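Bike bits, brown paper and a long overdue sort-out

I have been promising since November that I would go through the parts tin, and this weekend I finally sat down and did it. The tin is an old Drurier biscuit one, far too small for the job, and over the years it has swallowed every nut, clamp and spare brake pad that ever came into the house. Kirsty Morrison gave me the best advice I've had on the subject, which was to put down a big sheet of brown paper before tipping anything out – small dark things show up on it so much better than on a patterned tablecloth, and they don't roll nearly as far!

So I cleared the table and made a start. I kept the brake pads to one side, well away from the little black nuts, and left the curved white plastic clamps for last as they are the awkward ones to store.

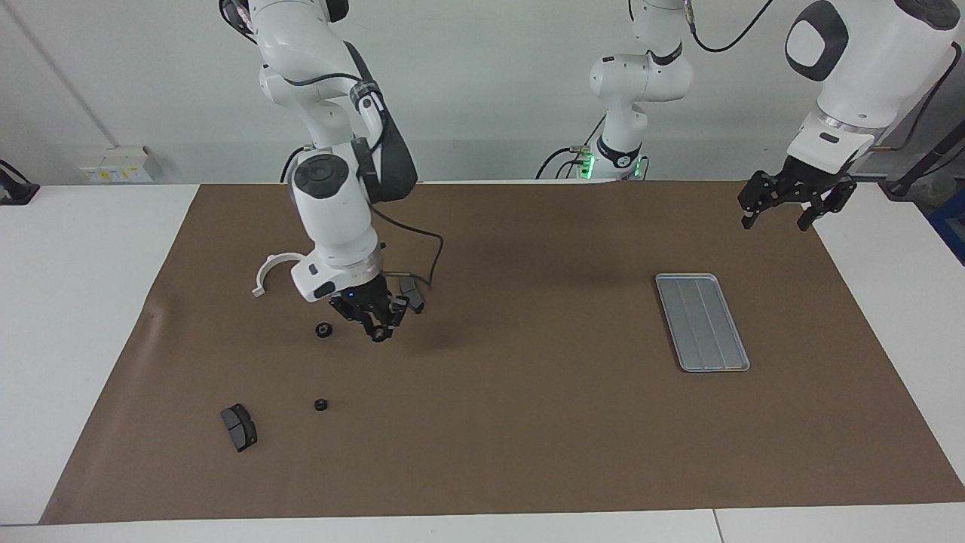
What should you do with a nut when you don't know where it came from? Keep it in a jar of its own for a year, and if nothing has rattled or fallen off by then, let it go.

My jar is an old Pridutik jam one, with a lid that sticks. Everything else has gone into small paper envelopes with the name of the part written on the front in pencil (I did try pen, but I change my mind too often). I still need 14 more envelopes, so the last of the washers are in a teacup for now.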